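Four Grips and a Bunch of Grapes

Handheld grippers are getting cheaper. Are they getting any better? We tried to find out.

By Mekdes Demissie

February 2021

Deming Lu wants me to hold it like a staple gun. I am holding it like a hairdryer. Wrong, apparently. The jaws close on nothing and he winces.

"Slower. It records everything. It'll record that too."

So, the setup. A handheld gripper is the front end of a robot with the robot taken away. You carry it, you squeeze, the jaws squeeze, a camera watches. Later an arm with the same jaws is supposed to learn from what your hand did. Teams used to need a full arm and a second person driving it. Now one person with a grip and a spare afternoon can collect a decent pile of demos.

Lu runs trials for Kaddale, a small outfit that lends out test kit and writes up what breaks. They had picked two rival builds for this round, plus two sets of pads for each. The builds go by Garrido and Brorero in the notes, after the people's workshops where the parts were put together. Garrido is the heavier one, stiff trigger, short travel. Brorero is lighter and has a wider mouth. Both have soft blue pads as standard. The other pads are harder and came from Bramus.

The task: toys, out of the box, onto the cloth, back in the box. Dull on purpose. Toys are good because they're all wrong for a gripper in different ways. Round, slick, floppy, pronged.

Grapes first. Everyone starts with the grapes, they look easy. They aren't. The bunch is a lot of little glossy spheres, so the pads only touch the high points and the whole thing wants to roll forward. On the hard pads I lost it again and again. On the blue ones it stayed put as long as I kept the squeeze even. Ibsa Kassa, who has done far more of this then I ever will, says to come at it square and stop squeezing before you think you should.

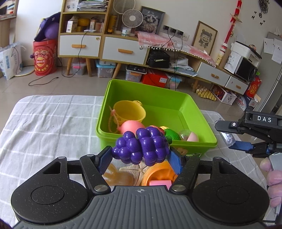
What We Were Testing

Three questions, really. Does it hold. Does it let go when you want it to. And can you still use your wrist at the end of the day.

Holding is the one in all the sales sheets. Letting go matters more. A sticky pad will drag a light toy half an inch as it opens, and the arm that learns from you will learn the drag as well. Brorero was cleaner on release. Garrido has a snap to it at the end of the travel, fine for a starfish, bad for anything that rolls.

Weight. Garrido lost this one before lunch. Kassa did 47 runs on it and then swapped hands, which the protocol doesn't allow, and he wrote it down anyway. Good man.

Tekle Lemma handled the files. His complaint is different. Over the whole trial he got 183 clips and threw out more than he liked, mostly for speed. People rush the last few inches. I rushed the last few inches. The jaws go to a blur and the software can't tell where the pads are.

"If you're bored, you're doing it right," he said, not looking up.

The Flat Stuff

Round things get all the attention. Flat things are worse. Take a contact lens case, lid side up on a checked cloth. Low, see-through, hard to get a pad under. Both builds can pinch it across the wells if you come in shallow, but the jaw housings hit the table first unless you tip your wrist, and once you tip your wrist the camera is looking at the wall. Brorero tips better. Still not great. Ayantu Belay, who designs fingers, would like a thin nail on the end of each pad, like your own fingernail. She's sketched it. Nobody's built it yet.

The capsule ball sits at the other end. One clear half, one pink half, and the cameras disagree about the clear one. Your eye fills it in. The tracker doesnt. Lemma's fix is to grab with the pads on either side of the seam and keep the colored half in view.

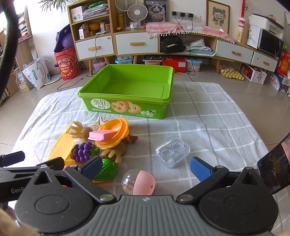
Do you need the matching robot arm before you start recording?

The arm can come later. What you need early is a fixed jaw design, since changing the fingers halfway through means the first half of your clips no longer match the hardware.

That last point cost Lu real money once. A batch from November, around 3,000 clips from an older project, all shot with a finger shape that was dropped a month later. Some of it got salvaged. Most of it is sitting on a drive.

Which is why he's fussy about pads now. The Bramus pads wear better, no argument. After 20 hours they looked new and the blue ones had gone shiny at the tips. But blue pads are cheap to swap and the shape stays the same, so you can change them without touching the rest of the setup. The hard pads also need a firmer squeeze, and a firmer squeeze is a tired hand, and a tired hand rushes. See above.

Approach is the other thing. Belay had me do the capsule over and over with the jaws wide, bringing them down on both sides before closing at all. Open, straddle, pause, squeeze. The pause feels silly. It's the most useful part of the clip, she says, the bit where the machine gets a still look at where the pads are going.
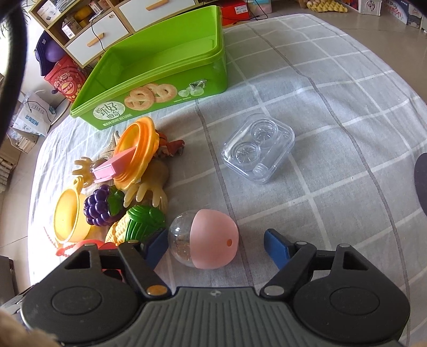 By the fourth or fifth try I'd stopped staring at the ball and started watching the gap on each side of it. Even gaps, good grab. If one pad lands early the ball squirts off the other way, and with Garrido's snap it goes a fair distance.

Belay thinks that's fixable with a softer spring. Lu thinks the spring is the only thing keeping the jaws honest. They had this out for a good ten minutes over the toy cabbage and I don't believe either of them moved an inch.

The Pick

Brorero with the blue pads, for most people. Lighter, cleaner release, kinder to the wrist. Buy spare pads. If you only ever move blocks and chunky parts, Garrido will do fine and it shrugs off being dropped (I checked, not on purpose).

Skip the hard pads unless you're running long days with one kind of object. And leave the grapes till after lunch.

Kaddale is taking both builds out again once Belay's nail tips are ready. I've asked to come back for the lens case.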